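How I Budget for a Gripper Before Anybody Buys One

So you've got the go-ahead for a robot hand and now somebody wants a number by December. I've done this 4 times for our little shop in Grurnside, and the first time I got it badly wrong (I priced the hand and forgot nearly everything that bolts to it!). My routine these days goes like this.

Start with the parts you want picked up, and write down the awkward ones first. Tapered, round, bumpy, whatever gives you a headache. Hedvig Hedlund, who runs our bench, keeps hers in a spreadsheet called Millet, and we don't call a single vendor until it's filled in.

Next, try the grasps in simulation. We rent a seat of Balteo for $367 a month and load the fingers we're thinking of buying along with the worst shapes on the list. A pointy thing held nose down between the fingers will teach you more about finger shape than any brochure, and you haven't spent a dime on hardware yet.

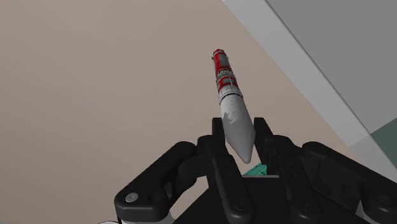
Should I pay for a hand with lots of fingers if a two-jaw gripper is cheaper?

Only if your awkward list calls for it. Run the two-jaw model on every part first, and if it handles them all, keep the difference for spares.

Now the extras, and please don't skip this bit. Our last quote from Garketti looked great until I added the mounting plate, cables, controller license and a set of replacement fingertips, and that came to $1,017 on top. I put those on their own line so they can't get lost when someone starts trimming.

Then add time. I plan on over 18 hours of setup for a multi-finger hand, and I charge it at our normal shop rate even though it's us doing the work.

Last thing, ask for the lead time in writing and order the spare fingertips with the hand. Shipping them separately cost us a second freight charge, and I'm still a bit grumpy about it.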